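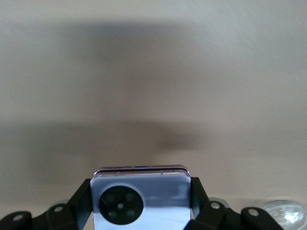 淡いベージュグレーの面に落ちるぼやけた影

リンコム閲覧室 照明改修事業 中間報告
提出先:ビルスカ助成室
報告者:羅秋月(Qiuyue Luo)
2021年9月30日

今期は閲覧室東側の照明器具の更新と、利用者アンケートの集計を行いました。東側の工事は予定どおり終わり、西側は器具の納入が遅れているため、着工を次期に繰り越します。納入元のCuvenには代替品の有無を照会中で、回答があり次第、工程表を差し替えます。

アンケートは962枚を配布し、281枚を回収しました。多かったのは「夕方になると手元が暗い」「本を開くと自分の影が紙面にかかる」という意見です。机上灯の増設を望む声もありましたが、電源の位置に制約があり、今回の改修範囲には含めていません。新聞コーナーについては、まぶしいという指摘が七件あったため、器具の角度を調整しました。調整後の意見はまだ集めていません。

支出は予算内です。東側の配線補修で予備費から3503円を使用しました。領収書の写しは別便でお送りします。

次期は西側の工事のほか、書架の間の照度測定を行います。測定は董艶玲(Yanling Dong)が担当し、開館前の時間を使います。工事中は西側の席が使えなくなるため、休止期間の掲示文を現在準備しています。西側の工期が変わる場合は、着工前に変更届を提出します。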